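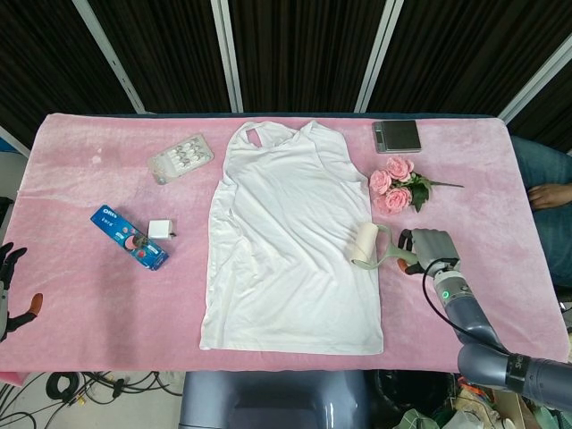
Perguntou-se, no final da aula anterior, se o borboto e o cotão não seriam afinal a mesma coisa, uma vez que ambos aparecem à superfície da malha e ambos se atribuem, na linguagem corrente, à má qualidade do tecido. A distinção faz parte da matéria desta unidade e será objeto de avaliação.

Instituto Velatura
Curso de Manutenção e Conservação Têxtil
Unidade 4: Alterações superficiais das malhas

4.1 Definições

Entende-se por cotão o conjunto de fibras soltas, próprias ou alheias à peça, que assentam na superfície sem nela estarem presas. Remove-se por escovagem, por aspiração ou com rolo adesivo.

Entende-se por borboto a pequena esfera de fibras emaranhadas que permanece ligada ao tecido por uma ou mais fibras de ancoragem. O rolo adesivo não o elimina. A remoção exige corte, manual ou mecânico, e implica sempre alguma perda de matéria.

Quando a peça apresenta as duas alterações, retira-se primeiro o cotão, para que o estado real da superfície possa ser avaliado.

4.2 Formação do borboto

O processo inicia-se com a migração das extremidades das fibras para o exterior do fio. O atrito enrola essas extremidades entre si e forma o emaranhado. Numa terceira fase, as fibras de ancoragem partem-se e o borboto cai. Nas fibras de baixa tenacidade, como a lã, a queda é relativamente rápida; nas misturas com poliéster, a fibra sintética retém o borboto e a alteração acumula-se.

Influem na formação do borboto o comprimento das fibras, a torção do fio e a densidade da malha. Fibras curtas e fios pouco torcidos agravam o fenómeno. O algodão penteado, do qual se retirou parte das fibras curtas, comporta-se geralmente melhor do que o cardado.

4.3 Lavagem e centrifugação

As peças de malha lavam-se do avesso e separadas de toalhas, felpas e outros artigos que libertem fibra. A sobrecarga do tambor aumenta o atrito entre peças e dificulta o enxaguamento.

Nos exercícios da oficina Stavier utilizam-se dois regimes de centrifugação, 1000 e 1200 rotações por minuto. O segundo reserva-se a tecidos planos de algodão. As malhas finas seguem o primeiro, salvo indicação mais restritiva na etiqueta, que prevalece em todos os casos.

Terminado o ciclo, as peças não devem permanecer no tambor mais de 15 minutos. Sacodem-se, repõem-se na forma com as mãos e secam-se na horizontal quando o peso da água possa deformar alças ou decotes.

4.4 Registo de observação

Cada formando entrega uma ficha por peça, com a composição declarada, o tipo de malha, as zonas afetadas e o tratamento aplicado. As zonas designam-se pela posição no vestuário (axila, lateral, costas, bainha) e não por expressões genéricas como "em baixo". A classificação do borboto faz-se por comparação com os padrões fotográficos, sob luz rasante e sempre antes de qualquer corte.

Não se aceitam fichas em que a composição tenha sido deduzida apenas pelo toque. Na falta de etiqueta, escreve-se "composição não determinada".

4.5 Indicações práticas

A sessão de oficina decorre na sala 907. As fichas em branco encontram-se na reprografia e devem ser preenchidas a tinta. Para a aula seguinte recomenda-se a leitura da unidade 5, relativa à fixação dos corantes, com exceção da secção sobre tingimento reativo, que transita para março.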